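Botwood cell: what the sleeve change involved

14 Mar 2021

The small handling cell at Botwood is back on its normal hours after its second sleeve change. Members at Jarkdale have asked how the job is done and how long the cell is out of use for it, so this item sets out the steps in the order we follow them.

The cell is one arm with a fingered gripper. The arm wears a ribbed black sleeve over its moving section to keep dust and fibers off the joint behind it. The sleeve is a wear part. Every bend of the arm opens the ribs on one side and closes them on the other, and in time the grooves begin to crack. We inspect at 3,000 cycles and change the sleeve when a crack can be felt with a fingernail. Waiting until it can be seen from a standing position is too long. The first sleeve went that way and we spent an afternoon cleaning the joint.

Before anything is touched, the arm is sent to its service position and the drive power is locked off at the wall. The controller stays on, so the position readings are kept. We write those readings on the card inside the controller door, one line per joint, with the initials of whoever took them. If the readings after the job do not match the ones before it, something was leaned on.

The old sleeve comes off from the wrist end. Loosen both clamps before pulling. The sleeve grips harder than it looks and people tend to twist it, which drags the cable underneath. Push it back on itself a few ribs at a time and it will come. Put the clamps in the parts tray along with their screws, because the replacement kits from Shin do not include either.

With the sleeve off, wipe down the section under it with a dry lint-free cloth. No solvent. Look along the cable for flat spots or shiny patches where it has been rubbing. We found one shiny patch this time, near the upper clamp, and moved the cable tie to the other side of it. The cable itself was sound and was left in place.

The new sleeve goes on with its seam toward the back of the arm. It should sit evenly when the arm is straight, with no ribs bunched at either end. Tighten the wrist clamp first, then the upper one, and stop as soon as the sleeve no longer turns by hand. The service sheet from Wakska asks for a final check of the clamps after 276 cycles and we have kept to that. On this change the upper clamp took a further quarter turn at that point. The wrist clamp needed nothing.

The gripper gets its own check while the power is off. Each finger is moved by hand through its travel, and the joint brackets are looked at for loose screws. The rounded black tips are wiped and pressed with a thumb. A tip that has gone hard will let parts slip even though it looks the same as the others. Any tip that fails is replaced and the old one is thrown away the same day – old tips have found their way back into the tray before.

The last stage is a slow run at the edge of the work surface. The arm goes down to a few set points at reduced speed while one person watches the sleeve and another keeps a hand on the stop button. The corner where the wooden panels meet is the useful one, as the arm has to reach low there and a badly seated sleeve will usually show it by bunching.
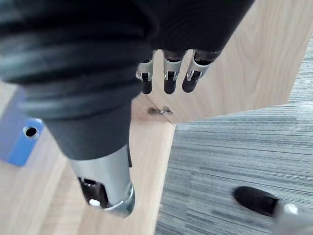

Writing from the Jarkdale cell, one reader asks whether the slow run could be dropped if the position readings match, given that it takes up most of the second hour. Our view is that it should stay. The readings show where the joints are and tell you nothing about how the sleeve is sitting.

The whole job took 2 hours, including the slow run, and the cell was handed over before the end of the shift. The clamp check was done separately and took 8 minutes.

Two changes have been made to the service card. The line for the cable now has a space to write down where any rubbing was found, measured from the upper clamp. The line for the seam position has been moved ahead of the clamps, where it should have been all along.

Spare sleeves are on the lower shelf of the parts cupboard at Botwood. Please sign for one when you take it and leave the empty bag in the box so that it can be reordered.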